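Garment Handling Module: Recording Demonstrations with the Hand-Held Gripper

Student Robotics Program, Fandolholm
Revised 4 July 2025

This guide is for students entering the garment handling module in September. It covers one recording session, from setup to file transfer. Students should read it in full before booking the equipment. Questions may be sent to the module supervisor, Vaida Kuusk.

Before the session

Each session is carried out by a team of two. One student operates the gripper and the other keeps the log. Teams exchange roles after every 9 recordings.

Check that the gripper battery is fully charged and that the storage card has been cleared. Wipe the lens with the dry cloth supplied in the case. Open and close the jaws several times and confirm that they move freely. A gripper that sticks must be returned to Aslak Tveit and entered in the fault book.

Setting up the work area

Place the garments within easy reach and remove anything from the floor that could catch a foot or a cable. Hangers should all face the same way on the rail. Long hair must be tied back, and loose sleeves rolled above the wrist.
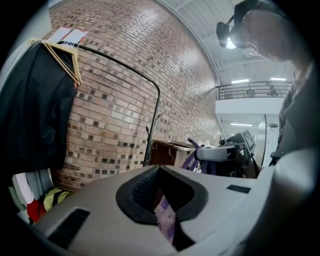
Switch on the room lights and leave them unchanged until the session ends. If the light changes noticeably during a recording, the log keeper should mark that recording "L" and the operator should repeat it.

Recording

1. Hold the gripper still at the start position for six seconds.
2. Move toward the garment at a slow, even speed.
3. Close the jaws on the shoulder seam or the waistband, as given on the task sheet.
4. Carry the garment to its target and release it.
5. Return to the start position and stop the recording.

The operator's free hand may steady the rail but must not touch the garment. If a garment is dropped, finish the movement and mark the recording "D". Dropped attempts are kept and must not be deleted.

A complete set contains 84 recordings. Teams may divide a set between two sessions provided that the same gripper is used for both.

After the session

Copy all files to the Numach folder under the team's name and compare the number of files with the log. Both team members sign the log sheet. Garments are to be folded and the gripper returned to its case with the jaws open.

Sets are reviewed by Lenni Vainio, who will notify teams of any recordings that need to be repeated. Signed log sheets should be handed in at Room 143.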